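Haslam Tea Room: Tasters Wanted for the Winter Menu

Haslam is looking for people to taste and score the dishes planned for our winter afternoon menu, which starts in December. You don't need any training. We want people who eat out now and then and can say plainly what they liked and what they left on the plate.

Each taster comes to 3 sessions. A session covers 5 savory items, 2 kinds of scone and a pot of tea, and you fill in a score sheet as you go. 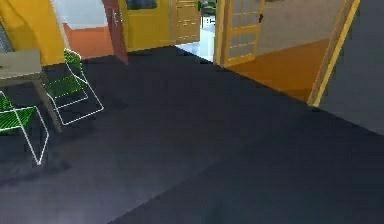
Marijke Kramer wrote to ask whether tasters who don't eat meat would get the same number of items, as last year she had only the cucumber sandwiches to score. They will. Jinfeng Han has written a full meatless set for this menu, and you can pick it on the form.

We can't take people with nut or sesame allergies this time. The kitchen is small and both are used in the baking. Tell us about anything else you avoid when you apply.

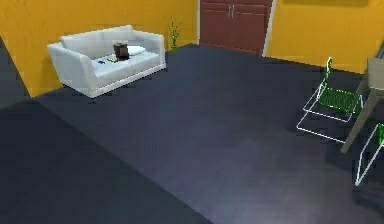 Tasters are paid $53 for the full set of sessions, by check, after the last one. If you miss a session we can't pay for the others, so please look at your calendar first. Check in with Nigel Tapley when you arrive. If you are early, take a seat on the white sofa by the yellow wall and he will bring your score sheet over. Please skip perfume and strong hand cream on tasting days.

Talking during the scoring is not allowed. Afterward there is a short group talk led by Darren Kettle, and we take notes on what is said.

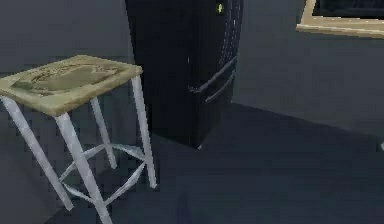

Those notes go to the kitchen without names on them. Your score sheets are kept until the menu is final and then shredded.

To apply, ask for a form at the counter or write to Cremilda Marinho at Haslam. Forms are due October 1, 2019. People who work for another restaurant or tea room should not apply.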